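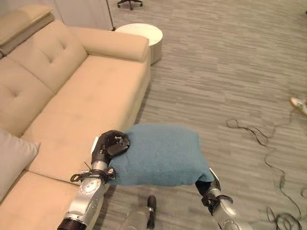 Unit 4: Reading a psalm without falling asleep in it

Handout for the evening group at Lenthorpe. Bring it back next time. I have printed it twice already and the copier holds grudges.

Where we left off

Last session we looked at how the Psalter is divided into five books, and why the seams show. Tonight is about how a single psalm is built. We will use Psalms 13, 42 and 130. All three are short, which I mention for those of you who looked pale when I said 119 last month.

Parallelism

Hebrew poetry does not rhyme, or not so that you would notice in English. What it does is say a thing and then say it again, slightly to the left. "O Lord, rebuke me not in thine anger, neither chasten me in thy hot displeasure." The old textbooks sort these pairs into kinds:

Synonymous - the second line repeats the first in other words.
Antithetic - the second line gives the opposite case. Proverbs is full of these.
Synthetic - the second line does something else. This category was plainly invented at the end of a long day.

Don't get too attached to the labels. The better question is what has changed by the time you reach the second line. Often it is sharper, or more personal, or it has moved from the general to one sore spot. If you read the second line as padding you will skim it, and the second line is usually where the trouble is.

The lament

Laments are the largest group in the Psalter, a fact that comes as a surprise to people who know it mainly from greeting cards. A typical one has an address to God, a complaint, a request, some statement of trust, and a promise of praise. Psalm 13 gets through all of it in 6 verses. Psalm 88 never reaches the praise at all and stops in the dark, and whoever put the collection together left it that way.

Mark the parts of Psalm 13 in pencil. Pay attention to where verse 5 turns. There is no stated cause for the turn. Some readers think a priest spoke a word of assurance at that point in the service and it was never written down. Others think it is simply what happens to people who complain for long enough in the right direction. I lean toward the second on weekdays.

Refrains

Read 42 and then go straight on into 43. "Why art thou cast down, O my soul?" comes at 42:5, again at 42:11, and again at 43:5. Psalm 43 has no heading of its own, and many scholars take the two as one poem that got separated. Read them aloud as one and see whether you agree. The speaker is talking to himself and not getting much of an answer.

Headings

The small print at the top of a psalm ("To the chief Musician") is part of the Hebrew text and deserves a look. Several of the terms are no longer understood. "Selah" may be a musical direction, and anyone who tells you firmly what it means is selling a book.

130 and the Songs of Ascents

Psalms 120 to 134 share a heading and may have been sung by pilgrims going up to Jerusalem. We will read 130 slowly, twice, with a silence between. At the Sarklow group the silence lasted until somebody's phone announced a parcel - please switch yours off.

For next time

1. Read one psalm a day, morning or evening, aloud. Mumbling counts.
2. Choose one lament and write out its parts, as we did with 13. Half a page is plenty.
3. Look at Psalm 22, all of it, past the line everybody knows.
4. Optional: compare two translations of Psalm 42 and note one place where they disagree about something that matters.

The reading packet is 21 pages, mostly large type. We start at 7:30, meaning 7:30.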